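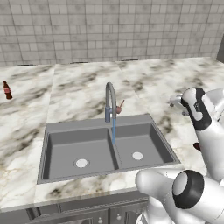
Skavura Kitchen Pack, reviewed by a tired club adviser
March 13, 2018

Our robotics club does not own a robot arm. We own a box of motors, a soldering iron with a bad attitude, and 14 school computers that sound like hair dryers. So when the Grernport student challenge moved to simulation this year, we were the natural candidates, and I spent $414 of bake sale money on the Skavura simulator with the kitchen add-on. That is a lot of brownies.

The task this season is dishes. Specifically, the arm has to reach over the counter, deal with the faucet, and put things where they belong. My students, who have never willingly done this at home, have now worked on it since December.

Setup

The download took one whole club meeting. The manual runs long and was written by somebody who loves the word "instantiate." Skip to the chapter on scenes. The kitchen loads with the double sink and faucet already in place, and you bolt your arm down wherever you like. We put ours on the right. Two of my seniors wanted it on the left and still bring this up.

What we liked

The counters are nicer than mine. I have priced marble and I will be staying with laminate, but the simulated arm gets veining and a tiled wall behind the sink. The two-fingered gripper is easy to drive from a script, and a freshman had it opening and closing in her first hour. You can also reset the whole room with one key. I would pay another $414 for that key in my actual house.

Loose props are a good test too. The small brown bottle with the red label stays at the far left of our counter, and getting the arm over there without clipping the faucet has taken up more of our lives than I care to admit. Our log stands at 1593 attempts.

What we didn't

The water is a thin light-blue line. It tells the software that the faucet is on, and that's all the water you get. Nothing splashes. One student called this "unrealistic but peaceful."

Contact is the bigger problem. Touch the divider between the basins at the wrong angle and the arm shivers like a wet dog. Diane McKinnon, who coaches the Yeoh team across the county, told me to cut the time step in half. It helped, and it also turned a two-minute run into a coffee break.

The error messages are no use at all. Our favorite is 2322, which the manual defines as "see 2322."

Should you buy it?

If your club has patience and decent graphics cards, yes. Funholm makes a cheaper package that we tried last year, and its kitchen had no sink, so there went that. Skavura gets four stars out of five from me. The seniors voted three and a half, citing the placement of the arm.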